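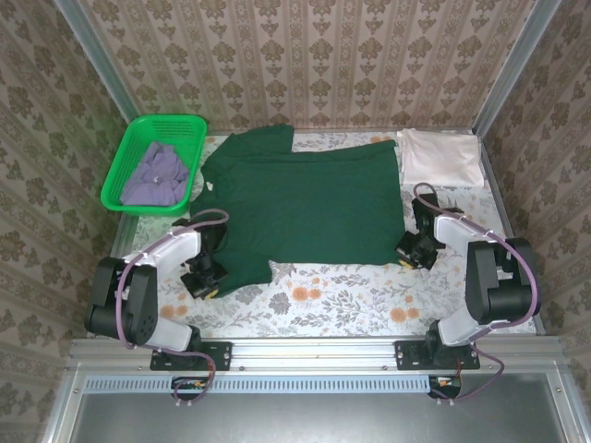

The T-shirt is the wrong garment on which to teach folding, and the advice written for it has spread to things it does not fit. It is cheap, it is everywhere, and it forgives nearly everything. A dark green one spread flat over a flowered cloth, with a few creases left near the shoulder and a sleeve still bunched, can be folded from that state and will come out acceptable. The same creases in a dress shirt would be pressed in by the weight of the stack. Most household guides assume the T-shirt and say so nowhere.

I have been folding to the Ponbridge method for two years. It prescribes one rectangle for every upper-body garment and sets the width by the shelf. The arithmetic is sound. A shelf 68 centimeters wide takes a fixed number of columns, and the garment is folded to suit. My objection is to the order of work. Ponbridge puts the width first and smoothing second, so the first fold is made over whatever wrinkles the basket left. Those wrinkles end up on the inside, where a hand cannot reach them.

The first fold should be made slowly and the others can be made at any speed. Knit fabric stretches across its width when lifted by a single pinch, and the stretch is carried into the crease. 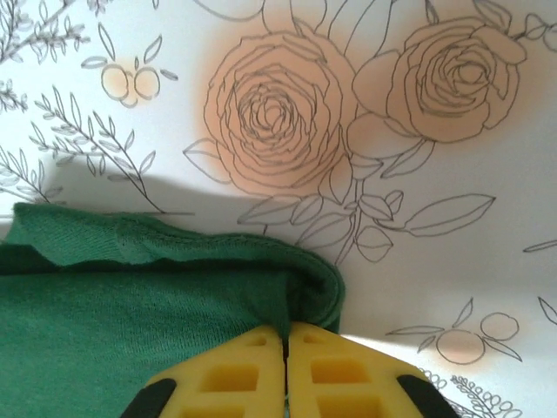
A reader in Castellanos wrote to disagree, saying that a pinch is the only practical way to start a fold on a small table and that any stretch relaxes overnight on the shelf. I accept the first point. On the second, my own shirts relax along the body but keep a wave at the hem, and I have stopped waiting for it to go.

Surface matters more than the guides allow. Bare varnish lets cotton slide – convenient when turning the piece, a nuisance when the last third is brought over. A cloth holds the lower layer in place. I use the heaviest one I own and iron it first.
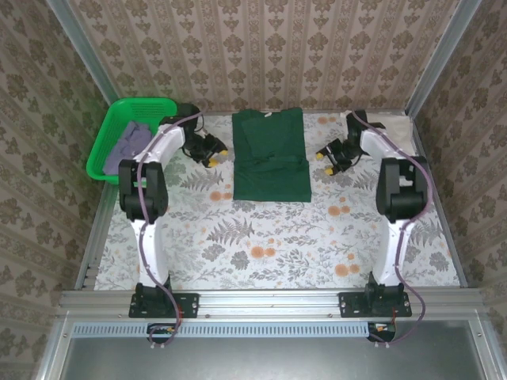
Olent, replying to an earlier column, held that the finished rectangle is vanity and that a drawer closed on a rough bundle works as well. For undershirts I concede it. For anything taken from the middle of a pile, a compact shape saves refolding the two pieces above it.

Filta sells a folding board for this purpose. I tried one and returned it on a Wednesday. It gives a uniform width and does nothing about the collar, so the stack leans toward the thick end. Alternating the direction of every second shirt corrects the lean and requires no equipment.

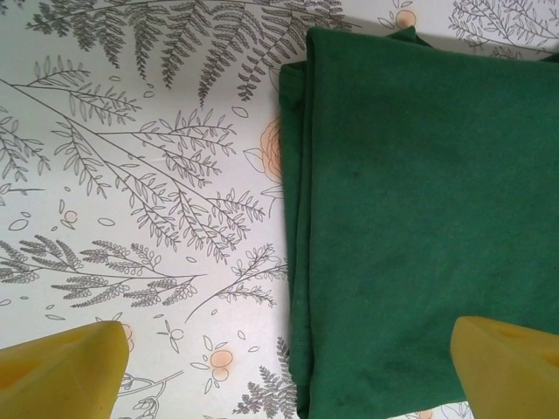
Folded knit, side edge. The layers need not be perfectly squared.

I would start beginners on a pillowcase, then a towel, and leave the T-shirt for the second week. By then the hands know where an edge is, and the sleeves are the only new problem.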